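The drawer, the box and the bin

I have been promised a tidy house by four different systems in six years, and I own the leftovers of all of them. The cupboard under the stairs is where they go. There is a set of Ludau dividers in there that fit no drawer I have ever owned, a roll of labels with two used, and a hanging canvas contraption with pockets for shoes that tore down one side in the first month under the weight of, well, shoes.

So when my sister-in-law passed on her copy of the Garba method in August (a ring-bound thing, 34 "sessions", each with a little drawing of a calm woman holding a folded tea towel) I wasn't what you'd call a willing student. I read it on the train with a pencil and wrote rude things in the margins. Then I got home, couldn't find the scissors, and thought I might as well have a go at the odds and ends.

By odds and ends I mean the small stuff. Everyone has a version. Ours had spread over two kitchen drawers, a biscuit tin, the fruit bowl and most of a shelf in the utility room. Bits of packaging that looked too good to throw out. Lids. Egg boxes, because a neighbour keeps hens and takes them back, except that she stopped keeping hens two winters ago and I went on saving the boxes. Those clear plastic tubs that berries come in. Picture hooks. Keys. A great many Allen keys.

The Garba position on odds and ends is that you must "gather the category entire". Every one of the things, from every room, into one place, so that you may be confronted by it. I have heard this from other books and I've always suspected it's there for the drama. It makes a good before picture. What it makes in a real kitchen on a wet afternoon with one other person wanting to cook is a row.

I did it anyway. The book recommends a floor. I used the table, as my knees aren't what they were, and I tipped the lot out of both drawers and the tin and stood there feeling, as instructed, confronted. Mostly I felt that I'd like a cup of tea and for someone to put it back.

Then comes the sorting, and this is where I part company with all of these people. They want you to sort by feeling. Does the Allen key bring you ease? Would you greet it as a friend? I have read that sentence several times and I still can't tell if it's meant to be funny. My mother sorted by use and by size, and if a thing had neither use nor size it went out with the ash. She had one kitchen drawer for small things and you could find a fuse in it in the dark.

Sorting by feeling also takes for ever. I timed the first session, grudgingly. Forty minutes, and at the end of it I had a heap of things I felt nothing for and still needed, a heap of things I was fond of and didn't, and one enormous heap called "come back to". The book says nothing useful about the third heap. It has a drawing of the woman looking out of a window.

I rang my friend Gwenllian Hughes, who has moved house nine times and has views. Her way is a big bin. A proper one, deep, with sloping sides, put up on a table where you can see down into it without bending. Everything small goes in. You then take things out one at a time and each one has to be put somewhere before you may touch the next. Whatever's still at the bottom when you've lost patience gets tied in a bag, and the bag goes in the car.

I said that sounded exactly like the book with a bin added. She said yes, but the bin has sides. I've thought about that since and I think she has a point. A heap on a table creeps. You put your elbow in it. Things from the keep pile slide into the other pile and you find you've decided about the same picture hook three times. A bin stays where it is, and it only gets emptier.

There is a shop side to all this, naturally. I looked up organising bins and fell down a hole for most of an evening. The Cludivard range has a catalogue running to 1217 separate items, and I'd guess that a good half of them are boxes for putting the other half in. There is a tray for batteries. There is a second tray, with its own lid, for batteries you aren't sure about. Anedetti will sell you a bamboo insert for £318 if you have the full-width drawer, and I read the reviews for that one with real interest, hoping that somebody would say what they'd put in it. Most of them had put in cutlery. It was a cutlery tray.

I don't want to be unfair. Some people like the boxes, and if a row of matching boxes is what gets you to open the cupboard then go ahead and buy them. My complaint is with the order things are done in. You are always told to declutter first and buy storage after, and it's always said on a page that sells storage. Dalia Zaki, who used to live two doors down and now writes to me with clippings, sent me one of these pages with the price list circled and nothing else in the envelope.

Anyway, second attempt. I borrowed a bin. I put everything in, including the third heap, and I took things out one at a time. Moulded packaging first, which is bulky and makes you feel you're getting somewhere. All of that went. Egg boxes to the school, who want them for paint. I kept four of the clear tubs for screws and let the rest go, and I did feel a pang about that, because they are good tubs, they nest, they have a nice click. I noted the pang and recycled them. The calm woman would have been proud.

The keys took longest. You can't throw out a key, can you. You don't know what it opens, and the day it leaves the house is the day you'll find the padlock. I tried every one of them in every lock we have, back door to garden shed, and three fitted something. The others are on a loop of string on a nail, and I'm told that counts as failing the session.

It did go faster. I'll give the bin that much. Not having the whole spread of it in front of me helped, and so did being able to see the bottom come up. The book's theory is that you need to be overwhelmed into changing. Mine is that being overwhelmed makes you put it all back in the drawer and shut it with your hip.

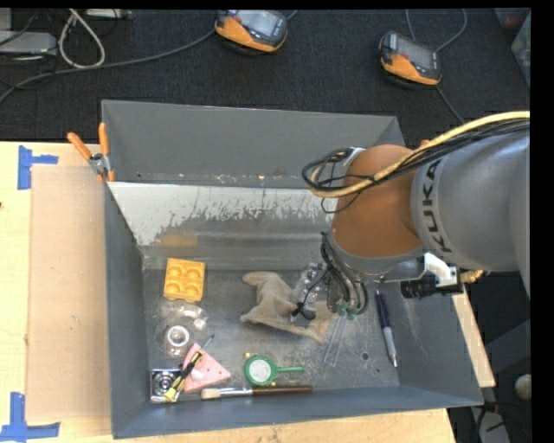

What I can't tell you is whether it lasts, and I notice that none of the books can either. They all stop on the day the drawer is finished. You never get the chapter set in February, when somebody has come in with cold hands and dropped a bulb, two receipts and half a packet of seeds on top of the beautiful arrangement. I'd pay for that chapter. I've looked at the Garba forum (there is one, with up to 565 people on it of an evening, according to the counter) and the question does get asked, and the reply is generally that you should go back to session one.

For what it's worth, after some weeks, the top drawer is holding. It has string, tape, scissors, the good torch, the bulbs and a tub of picture hooks, and I can shut it without a fight. The second drawer has drifted. I opened it this morning to look for a pen and there was an egg box in it, and I'm not going to ask how it got there as I have a fair idea it was me.

I did most of the utility shelf the same way, and stopped at the paint. Old paint needs a different place entirely and a trip to the tip with the windows down. The council website says to dry it out with sand or cat litter first. I haven't got a cat. I've got nine tins of something called Oatmeal from a hallway that was painted over before we came here, and they've been waiting this long.

A few things I'd tell anyone starting, for free. Eat first. Do one drawer and not the category entire, whatever the woman with the tea towel says. If you are going to use a bin, use one you have already or can borrow, and give it back the same week or it'll become the place where things live. Mine was very nearly that by the second evening, and there was a jumper in it.

Don't read the chapter on paper. I did, and it wants you to keep one folder. One! We have been in a dispute with the water company since the spring, and that is a folder and a half by itself.

I'll probably have a look at the linen cupboard next, when the weather turns. The ring-bound book has gone back to my sister-in-law with my pencil notes still in it, and she says she's going to lend it to her mother.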